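Keeping Multilero's grippers going: ten minutes with Fereshteh Rashti

Nov 2, 2018

Caught Fereshteh Rashti between two jobs, so this is short. She looks after the hand-held grippers at Multilero, the ones people carry from house to house and pick things up with so the arms back at base can learn from it. Her bench is at the back of the Rundunport unit, next to the door. Cold. Kettle on the floor.

First question was what breaks. "Pads," she said, before I'd finished asking. "Always the pads. Then pins. Then somebody's dropped one and says they haven't."

The pads are the soft bits on the fingertips. They go shiny with use and after that thin things slide out. She doesn't wait for them to split. Every pair gets changed on a Friday whether it looks tired or not, old ones in a tin, tin goes in the bin at the end of the month. I asked if that was wasteful. "Bit, yeah. Cheaper than losing a day of recordings though."

Changing them takes her a couple of minutes. Old pad off with a plastic blade, never a metal one. Wipe the finger, let it dry properly, press the new one on and hold it. Then she shuts the fingers on a strip of ordinary printer paper and pulls. If the paper comes out straight the pads are level. If it twists, one's on crooked and she starts again. "Fahad thinks I'm fussy about the paper." Fahad Virk does the calibration after her, so he gets the tool once she's finished with it and not before.

Next, the pivots. One drop of light oil on each side, wiped straight off. She was quite firm about the wiping. Too much oil and it picks up fluff, and these things spend there lives on beds and sofas. She showed me a lump of blanket fluff she'd pulled out of one in March. Kept it in an envelope, don't know why.

What about wear in the links? She holds the body still and wiggles the fingers side to side with her thumb. A tiny bit of play is fine. If it clicks, the pins come out and new ones go in, both sides, even when only one is bad. Pins come from Livico in bags of 100 and she's almost through the second bag this year. She tried a cheaper lot from Daneshvar and went back. "Nothing wrong with them. Just a hair too loose for us."
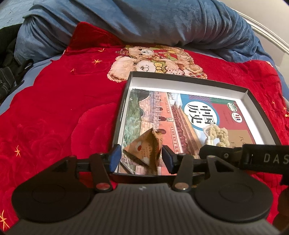 "And then you try it on something awkward," she went on. "Not a block. Blocks tell you nothing. Something light, with corners, that'll crumple if you're heavy with it." She wants to see both fingers arrive at the same moment. One touching early shoves the object over, and the person holding the tool starts correcting for it without noticing, and then that's in the recordings for good.

Everything goes in a paper notebook. Number of the tool, date, what was changed, initials. The one on the bench while we talked was 1027, in for a stiff left side. She had it open already. Grit in the pivot, she reckoned, but wanted to clean it before saying so.

Does she ever get to use them herself? "Saturdays sometimes, if they're short. My hand aches after." She'd like a lighter spring. Has asked. Fahad says a lighter spring means doing the whole calibration agian, every tool, so that's on the list for the new year, maybe.

Last thing, any advice for someone looking after a set like this. She thought about it while screwing the lid back on the oil. "Don't let them go back in the bag dirty. And label the screws."

Then the door went and it was somebody with another one.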